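Home News What's On Letters Sport Your Street Contact

Brostitgate's bins are changing, and I've got opinions

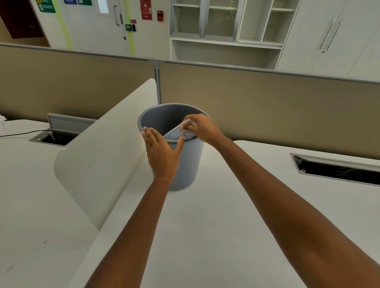 A clear plastic piece going into a grey bin.

Right, so the leaflet finally came through my door on Sunday (on a Sunday! I thought it was a pizza menu) and it's official: our recycling rounds in Brostitgate are being shaken up from February. I've read the whole thing twice, I've rung the number on the back, and I went along to the drop-in at the Pacheco Hall to ask the questions you lot have been sending me. So let me tell you what I found out, and then I'll have a moan, and then you can write in and have yours.

The big change is plastics. Up to now we've been allowed bottles and nothing else, which has always driven me up the wall. From February we can put out pots, tubs, trays and lids as well, all in with the bottles. It needs a rinse first but it doesn't have to be spotless. I asked about that specifically, because my sister scrubs her yoghurt pots like she's about to serve tea in them, and the answer was that a quick swill in the leftover washing-up water is plenty.

Printed plastic is fine too, and so are paper labels. Film is still a no, so the peel-off top from your grapes goes in the ordinary rubbish, and so do crisp packets and bread bags. Black trays are a no for now as well. I did push on the "for now" and got a shrug, a nice shrug, but a shrug.

Collections are going to be done by Hiline, who already do the rounds over on the far side of the river. Jianhua Pan is looking after the changeover for them and was at the hall from the minute the doors opened, poor man, with a queue right back to the coat pegs. He was very patient with me. I asked him what people get wrong most often and he didn't even have to think.

"Lids," he told me. "People post them inside the bottle, or they leave them loose in the bottom of a bag. Put the lid back on and screw it tight. Then it stays with the bottle and we can do something with it."

So there you go, lids back on! I've been taking mine off for years and feeling very pleased with myself about it.

The other bit of news is the timing. Plastics and cans will go every fortnight, same as now, but the crews will be starting at 7 in the morning. That's a whole hour earlier for those of us at the top end of town, and I'm telling you now that I will be out there in my dressing gown at least once. If you put yours out the night before, the leaflet asks you to keep it tight against your wall or hedge so that prams and wheelchairs can get by. Fair enough, I'd say. The pavement on Mill Lane is a proper obstacle course on collection day and somebody needed to mention it.

Not everyone is getting the new service on day one. There are 381 homes in the first batch, mostly the terraces behind the station and the flats on Prosamico Road, and the rest of us follow on once those are running smoothly. I asked how long that would be and was told to expect a second leaflet. (I do love a second leaflet.) If you're in the first batch you'll have had a yellow sticker in your envelope. No sticker means carry on as you are, bottles only, and please don't jump the gun, as mixed loads from streets that haven't switched over yet will be left behind.

Now for my moan. There is nothing at all in this for glass. We lost the bottle bank by the old cinema ages ago and we were promised it would be looked at, and it hasn't been, not that I can see. It's a 10 minute drive to the nearest one, and if you haven't got a car it's two buses with a clanking bag and everybody on board assuming the worst about your weekend. I brought it up, the woman behind me brought it up, and a chap in a cycling helmet brought it up with quite a lot of feeling. It was written down on a big sheet of paper. I shall be asking what became of that sheet of paper.

I'd also have liked something about food waste. My own kitchen caddy is falling to bits and the advice I was given was to line it with newspaper and wait. Well, I've got plenty of newspaper.

Still, I don't want to be a grump about it, because getting trays and tubs collected really is a good thing and lots of us have been asking for years. When I tipped out my own rubbish after the meeting to see what could have gone in the recycling, I was quite shocked at how much of it was trays, and there are only 4 of us in the house!

There's another drop-in at the Pacheco Hall next month for anyone who couldn't squeeze into the first, with tea and the ramp open at the side door. Large print leaflets are on the table by the entrance at the library, and you can pick up spare bags there too. If your sticker hasn't turned up and your neighbour's has, ring Hiline on the number on the back of the leaflet and have your house number ready. I was on hold for a bit but I did get a real person in the end, and she was lovely.

Letters about glass to the usual address, please. Keep them clean.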